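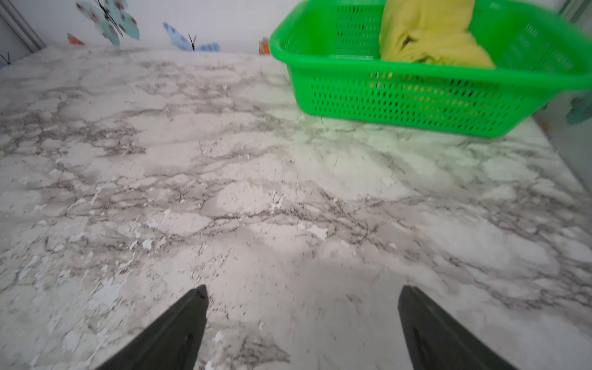 A green basket and a yellow cloth on a marble-patterned tabletop, with butterfly decals on the wall behind.

Getting the Walls Ready
Most of a good finish is decided before the can is opened

2023-01-08

January is a slow month at most paint counters and a busy one for people who want to do a room themselves. The windows stay shut, the yard needs nothing, and the living room has looked tired since the holidays. So a gallon gets bought, along with a roller, and by evening the first coat is up. A year later the paint is lifting along the baseboard and there is a shiny patch where the old nail holes were filled.

The paint usually gets the blame. In most cases the wall was at fault, or what was left on it.

Floltov, a small paint and hardware store on the main street of Clondadero, has kept a notebook of complaints at its counter for years. Customers bring back a half-used can and describe what went wrong, and the clerk writes it down. Last January the store went through 53 of these entries. In 40 of them the trouble came from dirt, grease, loose old paint or filler that had not been sealed. The other 13 were a mix of wrong sheen, frozen cans and color regrets.

Wash first

Kitchen walls carry a film of cooking grease that reaches much farther than the stove. Bathroom walls hold hair spray and soap. Hallways have hand marks at the height of the light switches and again lower down if there are children or dogs in the house. Paint will cover all of it for a while.

A bucket of warm water with a small squirt of dish soap is enough for bedrooms and living rooms. Kitchens need a degreaser. Work from the bottom of the wall to the top, since dirty water running down a dry wall leaves streaks that are hard to get out. Then rinse with clean water, twice in the kitchen. Change the water when it turns gray.

Let the wall dry overnight. In a closed house in winter, with the heat on low, it can take longer than that behind large furniture.

Scrape what is loose

Run a putty knife over any place where the old paint has cracked or bubbled. Whatever comes off easily has to come off. Stop when the edge holds. The step left between bare wall and old paint can be sanded down with 120-grit paper until a fingertip no longer catches on it.

In a house built before 1978, test for lead before scraping or sanding anything. If the test is positive, keep the dust down, keep children out and look up the rules for your state. Hiring a certified contractor is the safer choice.

Decals, wallpaper borders and hooks with sticky backs should be taken down slowly. A hair dryer on a low setting softens most adhesives in under a minute. Any residue can be rubbed off with a citrus cleaner, but the cleaner itself leaves an oily film, and that spot needs washing again with soap.

Fill, then fill again

Small nail holes take lightweight spackle. Press it in with a flexible knife, scrape the surface flat and leave it alone. Nearly all fillers shrink a little as they dry, and a hole that looked level at noon will show a dimple by dinner. A second thin pass fixes that.

Anything wider than a thumbnail should get setting-type compound, the kind that comes as a powder. It hardens chemically and shrinks less. Mix small amounts. The fast version sold at Floltov sets in 20 minutes, and a full bucket of it is a waste of money for anyone who has not used it before.

Corner cracks that come back every winter are a different matter. The house is moving there as the heating dries the framing, and hard filler will split again. Use a paintable caulk, a thin bead smoothed with a wet finger, and wait the full time on the tube before painting over it.

Sand lightly and clean up the dust

A glossy wall needs dulling so the new coat can grip. A pole sander with fine paper will do an average bedroom in less than an hour. The aim is an even haze, and there is no need to go down through the old color.

Dust is where many careful jobs go wrong. Vacuum the wall with a soft brush, then the trim, then the floor, and finish with a barely damp cloth. Microfiber works well. Wait before painting, because dust that is hanging in the air will settle on the top edge of the baseboard just when the brush gets there.

Where primer is needed

Paint-and-primer products are fine over clean walls that have been painted before and are not changing much in color. They are less reliable over bare drywall, fresh filler, water stains and old oil paint. The shiny patches in Floltov's notebook are almost all filler that soaked up the first coat at a different rate than the wall around it.

Spot priming takes care of it. Brush primer on each filled area and a little past the edges, feathering it out so it does not leave a ridge. Water stains and marker need a stain-blocking primer, usually shellac or oil based. Open a window for those, even in January.

Değirmenci, a painting company that works on older apartments on the Clondadero side of the river, primes every wall in full when the old coating is unknown. The crew checks first with a rag and rubbing alcohol. If color comes off on the rag, the old paint is latex. If nothing comes off, it is probably oil, and a bonding primer goes on before anything else.

How much time to allow

For a medium-sized bedroom in fair condition, plan on one day for washing and scraping, one for filling and sanding, and a third for spot priming and the first coat. Rooms at the Fliltis apartments, where the plaster is old and has been patched many times, have taken the Değirmenci crew over 20 hours of preparation each — far longer than the painting itself.

Put the tape on last, after the dust is gone, and press the edge down with a clean putty knife. Pull it off while the final coat is still slightly soft.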